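Ralia Cell - Hand-Held Gripper Station
Safety and good practice checklist, with inspector's comments

Inspection date: Apr 10, 2019
Inspector: Fiona Cruickshank
Procedure in use: Bandier station rules, section 14
Result: Pass, with two items to close

1. Grippers, before handing out

1.1 Fingertip pads secure, no rocking when pushed by hand. OK
1.2 All screws at the fingertips seated and not standing proud. OK
1.3 Fingers open and close fully without sticking. OK
1.4 Inserts at the mounting points clean, no stripped threads. OK
1.5 Inspection tag readable. NOT OK

Comment on 1.5: The tag on the spare gripper is rubbed blank. Replace it before the spare goes back in the drawer. 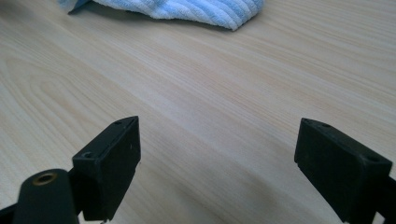

Pad wear is the item most often signed off without a proper look. Section 14 asks for a check of the front face and edges of both pads at the start of each shift, under the bench light, with the fingers wide open. Faint scuffs like the ones on the left finger are acceptable. A chip, a crack or a raised burr is not, and the finger gets swapped before any cloth work starts. Dust on the pads should be wiped off with a dry cloth - no solvent. Write the check in the log even when there is nothing to report.

2. Work surface

2.1 Table stable, no movement when leaned on. OK
2.2 Surface clear of anything that isn't part of the task. OK
2.3 Basin checked for sharp edges at the rim and handle slot. OK
2.4 Cloth items free of pins, tags and loose threads over 25 mm. OK

Comment on 2.4: One towel in the Rarham batch had a long pulled thread. Trimmed on the spot.

3. Operator

3.1 Sleeves close-fitting or rolled up. OK
3.2 No rings, bracelets or lanyards. OK
3.3 Operator has read and signed the current rules. OK
3.4 Break taken after 40 minutes of continuous gripper work. NOT OK

Comment on 3.4: The log shows two sessions with no break entered. The breaks may have been taken, but I can only go by the log. Shift lead to remind everyone.

4. Cables and floor

4.1 Connectors fully home, strain relief in place. OK
4.2 Enough slack to reach every part of the table without pulling. OK
4.3 No cable across the operator's standing position. OK
4.4 Cable jackets free of cuts and flat spots. OK

Comment on 4.2: Slack is a compromise. Too little drags on the wrist, too much ends up underfoot. Check it with a gripper in each hand, at full reach, before the first run.
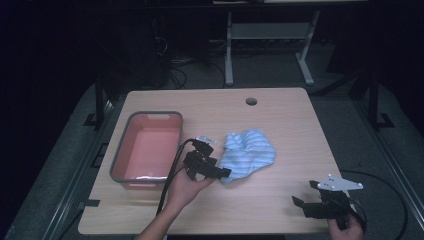
Jeanie Imrie asked for a note to be added on item 4.2. Her view is that the check should be repeated whenever the operator changes, as a taller person stands farther back and takes up the slack in a different place. She would also like the Ngubane station checked the same way. I agree with both points and will put them forward for the next revision.

5. Actions

Replace tag on spare gripper (1.5) - stores, before next use
Break entries in log (3.4) - shift lead, by end of April
Change to wording of 4.2 - F. Cruickshank, next revision

Form 340. Keep the signed copy at the station.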